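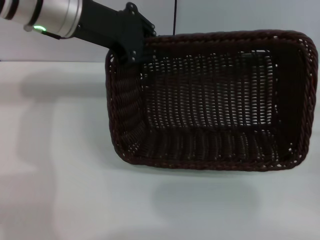
A dark brown woven wicker basket, held over a pale tabletop.

I'd been trying to get Revathi Iyer on the phone since January, so when she finally said "come by, I'm only weaving," I was in the car before she could change her mind. She teaches basket making out of her garage in Stomdale, and if you've ever tried to get a spot in one of her classes you know how fast they go (I've missed out twice!).

She didn't stop working the whole time I was there. I asked how she got into it and she laughed. "I was bad at knitting. My aunt gave me a bundle of willow to keep me quiet and I made something you could sort of put an onion in."

That was 13 years ago. These days she takes 12 students at a time, and the first evening is always bases. Only bases. "People hate it," she told me. "They came to make a basket and they go home with a flat thing. But if the base is crooked the sides go off wherever they like, and then they blame the willow."

I wanted to know about soaking, because mine always cracks. Revathi asked how long I leave it and I said overnight, and she gave me a look. "With the bark on? That needs days. Longer if it's thick." So there goes my excuse about buying cheap bundles.

We talked a lot about handles, which she has strong feelings on. She likes a plain rim and no handle at all for bread or mail, and she thinks most store baskets have handles just for show. "Pick it up by the rim. If the rim's any good it'll take it."

Does she still have that first one? "My sister Bhavana has it. Bhavana Lobo, she married into the Lobos, you probably know them. She keeps clothespins in it and won't give it back."

She sold 200 baskets last year, mostly through the Hegde market, and says she'd like to make fewer and spend longer on each. She's also growing her own willow now, out behind the garage, and I got the full tour in the wrong shoes.

Her next beginner class starts 30th September. I'm on the list this time.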